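Clubs > Usdale Lab Robotics Club > Frequently asked questions

Usdale Lab Robotics Club: FAQ

These are the questions we get most from students and parents at the start of term. If yours isn't covered, send us an email.

What does the club do?

We program robot arms to do ordinary bench work from a chemistry lab: picking up glassware, putting test tubes into a rack, putting things back in the right bin. Students work in teams of 4 and each team keeps the same task for the whole term.

Who can join?

Anyone in Years 9 to 12 at Usdale or Merrick. You don't need to have done any programming. A few students each year have never used anything but a phone, and they manage.

What will my team be working on?

There are two tasks this year. Sorting means getting glassware and tools to and from the white bins at the back of the bench. Racking means placing test tubes upright in a rack and taking them out again. Sorting is the better choice for beginners. You can ask for one or the other on the sign-up form, but we may have to move people to even out the teams.

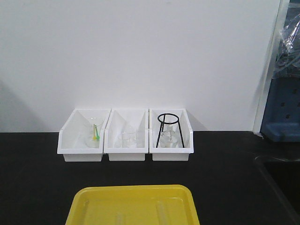
Is there a fee?

The fee is $12 a term, payable at the first session. It goes towards replacement glassware and printing. If that is a problem, talk to Isla Costigan and she will sort it out privately.

Why glass and not plastic?

Clear glass is hard for a camera to pick out, particularly against something white. We want students to deal with that early. Beginners can practise with plastic tools for the first few weeks.

What happens if we break something?

Tell a supervisor and step back from the bench. Don't pick up the pieces yourself. You won't be charged for it.

How does racking get scored?

A tube counts if it is standing in the hole the team named before the run started. Leaning against the rack doesn't count, and neither does the wrong hole. Teams write down every attempt in the logbook, including the bad ones. Last year's racking team logged 264 attempts.

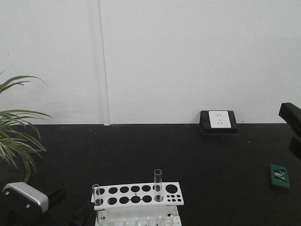

Most of their misses came from the arm letting go too early, so this year we ask teams to write down the release height as well. Nermina Yordanov has a sheet for this. Please use her sheet and don't make your own, or we can't compare results between teams.

Do we enter competitions?

One, the Gelska Challenge, in August. Entry is optional. Teams that want to go need a working program and a two-page report by the end of July.

Can I work on my code at home?

Yes. The simulator runs on most laptops. Time on the real arm is only during club sessions, 3:30 pm to 5:00 pm.

Related
- Bench safety rules
- How to fill in the logbook
- Gelska Challenge: report template
- Getting to the Lekanard building

Contact the club | © Usdale Lab Robotics Club | Back to top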